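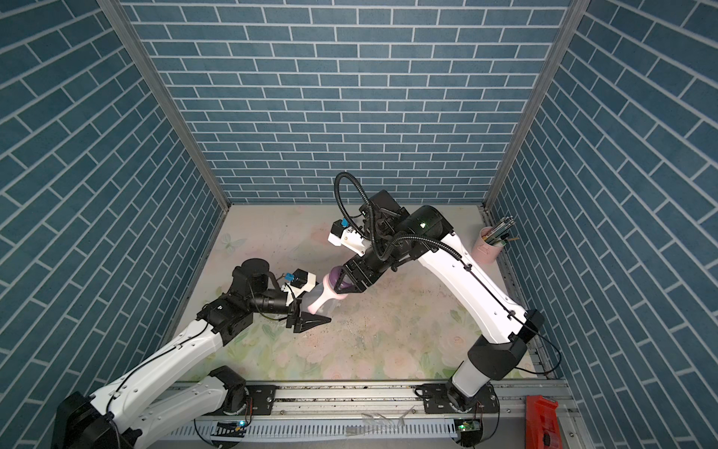 *Blue brick walls and a floral floor, with two robot arms at work.*

Hanyu Kang ran her first distance race at 31 and finished third from last. She has since run 10 marathons, and she still keeps the bib from that first one, a half marathon in Mengal, pinned inside a closet door.

"I was annoyed for a week," she said. "I'd told everyone at work I would finish in the top half. Then I looked up the results and saw the woman who came in just ahead of me was 68."

Kang grew up in Rulerau, where she swam for her high school and didn't run unless a coach made her. She took up running after a knee injury ended her weekend soccer. Her doctor suggested walking first. She walked for most of a winter and began jogging in the spring, a few blocks at a time.

These days she trains with the Hondau Road Club, which has 183 members and meets at the reservoir parking lot on Saturday mornings. The club splits into pace groups. Kang was in the slowest one for two years and says she learned more there than she did later on.

"The slow group talks," she said. "You find out who has tried what. The fast group mostly breathes."

Her week is simple. She runs four days, lifts on one, and takes the other two off. In a heavy week before a race she gets up to some 80 kilometers, and she doesn't go past that. She tried it once, before the Wustex Marathon in October, and spent the last part of her training on a stationary bike with a sore shin. She started the race anyway and dropped out at the second aid station.

"I should have stayed home," she said. "I had paid for the hotel, so I went. That was the whole reason."

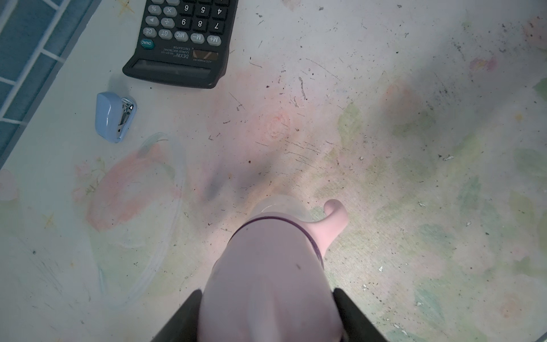
*Calculator with a green ON/AC key, on a worn floral tabletop.*

Asked whether she still checks where she places, Kang laughed. She does, every time, usually before she has taken her shoes off. But she no longer tells people her goal in advance - not even her brother, who drives her to most races.

"If I say a number out loud, I run for the number," she said. "I go out too fast and I pay for it later. If I keep it to myself, I can change my mind halfway and it's fine."

She has entered Mengal again this spring, the same half marathon she started with. The course has been moved off the highway and now finishes on the school track. Kang hasn't seen the new route yet. She plans to drive over with her brother and run the last few miles of it before race day.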